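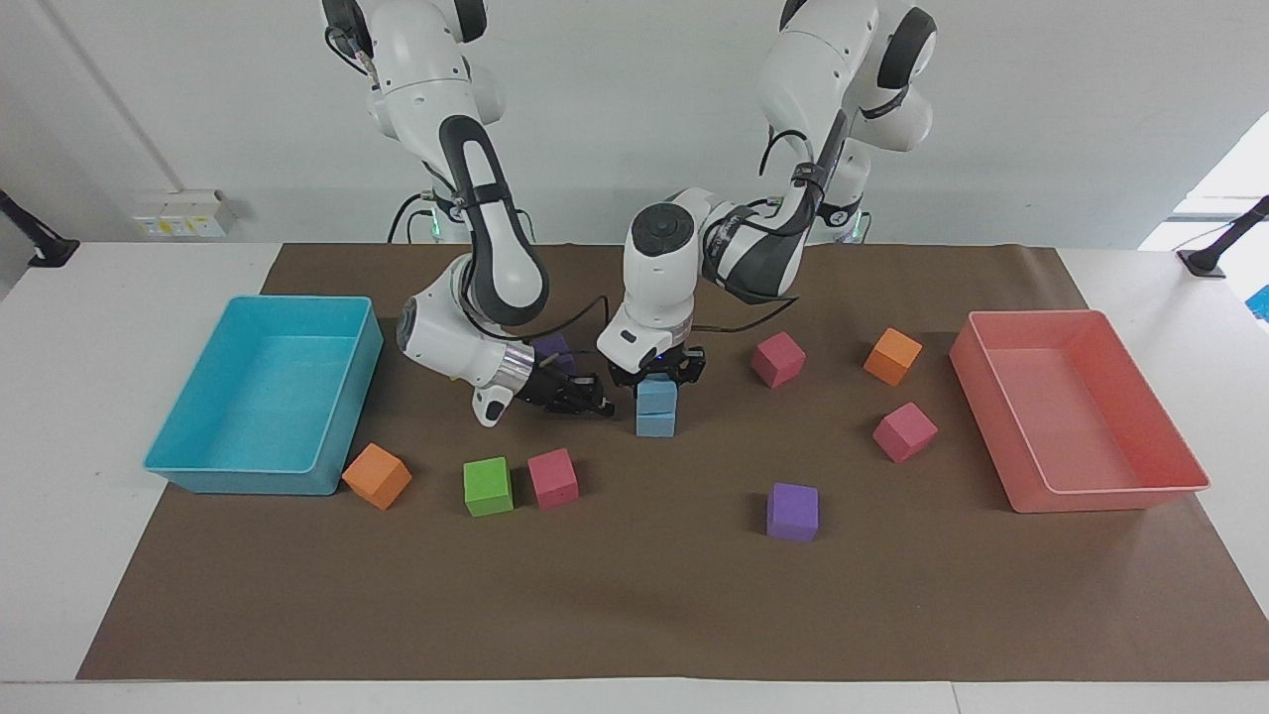 What's the best way to sort small blocks and cubes so they stay sorted?

Two open bins, one on each side of a big dark mat, and everything starts in the middle. Lids are what kill it in our house. If there's a lid, the blocks end up next to the bin.

hatbridge_mom
Posted 08/02/2019

Putting the short version up top so people can find it. I've been fighting the block situation in our playroom since last September and I finally have something I like. Turquoise bin on the left, pink bin on the right, brown mat between them. The kids dump the cubes in the middle and sort outward. Cleanup used to take forever and now it takes us 10 minutes, and that's with arguing!

Stukgate
What do you sort by though? Color? We did color for a while and my son would just stand there holding a blue one asking if it was "blue blue." Gave up and went with keep bin / put away bin.

hatbridge_mom
Color, mostly, yeah. Warm ones go in the pink bin and cool ones go in the turquoise. Green was a whole discussion (green is cool, I have ruled on this).

lodau77
I'm going to disagree about open bins. We had them for years and they collect everything, hair ties, crackers, one time a whole sock. I switched to shallow drawers with labels and I'm not going back. I paid $159 for the drawer unit, which hurt, but it's lasted through 3 kids.

Waraporn P.
$159 for blocks?? I got by with dish tubs. The sloped kind with a flat bottom are great because you can sweep the little ones out with your hand and they don't hide in the corners.

lodau77
It holds puzzles and train track too, in my defense. And dish tubs slide all over the table.

Waraporn P.
Set the tub partly on the mat. Mine quit sliding once I did that.

petchrat_w
Question about the mat. Why dark? I have a white table and was going to leave it bare.

hatbridge_mom
You can see the cubes way better against brown, especially the light blue ones, which sort of vanish on a white table. Also it's quieter. Get one bigger than you think you need, mine doesn't have any edge to stop the runaways.

Stukgate
We use an old bath towel and it bunches up constantly, so I may steal the mat idea. Still not sold on sorting by color with a 6 year old who wants to debate it.

lodau77
Drawers. I'm telling you.

petchrat_w
Ok ordering a brown mat tonight, I'll try it with the tubs I already have. Does anybody wash theirs or just wipe it?

hatbridge_mom
Wipe, damp cloth, dries flat by bedtime.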